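Re: [rimgate-owners] Extended warranty - worth it or not?

Hi all,

Catching up on the list after a busy couple of weeks, and I wanted to answer this one before it scrolled away. The original message was:

> Dealer in Hanbridge is offering me the extended
> warranty on my Jin for $2583, which they say can be
> rolled into the loan. I have 40 days to decide. Has
> anyone here bought it, and did they ever pay out
> on anything?

I bought the very same plan from the very same dealer, so I can tell you how it went for me (mixed!).
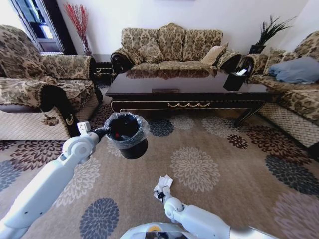 Hanbridge, Thursday, November 19, 2020

First thing, read the page about wear items. Mine left out brake pads, wiper motors, the battery and, for some reason, the sunroof drain tubes. I found that last one when the passenger carpet got soaked in February and the service desk wanted $167 to clear them. I was pretty steamed, but it was right there in the small print and I'd signed it.

On the good side, they did cover a window regulator and a wheel bearing, with a $99 deductible each visit. Note that's per visit and not per repair - so if you have two things that can wait, save them up and bring the car in once. The guy at the desk didn't mention that until I asked.

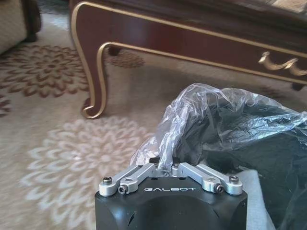
The other thing is the loan. If you roll the plan in, you pay interest on it for the whole term, and if you cancel later the refund goes to the lender and your monthly payment stays the same. I paid mine up front for that reason. Also ask if you can use a different shop. With mine I could, but the shop had to call Fitar for approval before touching anything, and they kept me on hold through most of a lunch hour.

Would I do it again? On a car I planned to keep past the factory coverage, probably, but I'd haggle. They came down on mine the minute I stood up to leave (wish I'd stood up sooner). Get the full contract to take home too, the brochure leaves out all the parts you care about.

If anybody has the newer version of the plan, could you check whether the drain tubes are still excluded? Mine are gurgling again.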